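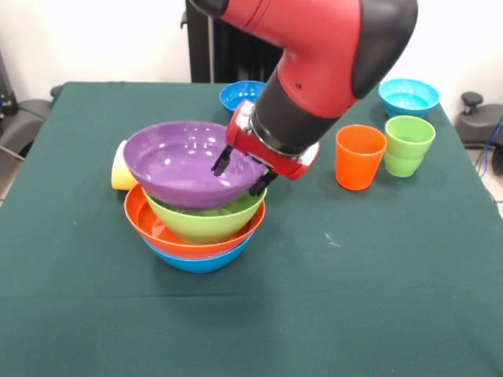
Household Goods

Polerum recalls stacking bowls over rim cracking

February 8, 2025

Polerum has recalled a line of plastic stacking bowls after testing found that the rims can crack when the bowls are reheated in a microwave. The recall covers the Gerano range in all colours, sold through housewares stores and online.

The fault was traced to one moulding run at the company's Edard plant. Bowls from the run were made with a wall thinner than the drawing allows, and the stress collects where the rim folds over. In repeat heating at 900 watts, 63 bowls from the run were tested and 62 developed hairline cracks within the set number of cycles. Bowls from earlier runs passed the same test.

A cracked rim can leave a sharp edge or let small pieces of plastic break off into food. Polerum said it has received no reports of injury.

Affected bowls carry the batch code 89 on the base, below the recycling mark. The code is moulded into the plastic and may be hard to read on darker colours; tilting the bowl under a lamp helps. Lids are not part of the recall, and neither is the larger Sotomayor mixing set, which uses a different mould and a heavier wall.

Owners should stop using the bowls for hot food and return them to the place of purchase for a full refund. A receipt is not needed. Customers who bought online can ask for a prepaid label through the company's service centre. Bowls that have already cracked should be wrapped before being mailed.

Production of the Gerano range is on hold while the mould is reworked. Polerum expects to resume shipping once wall thickness has been measured again at the rim and the base.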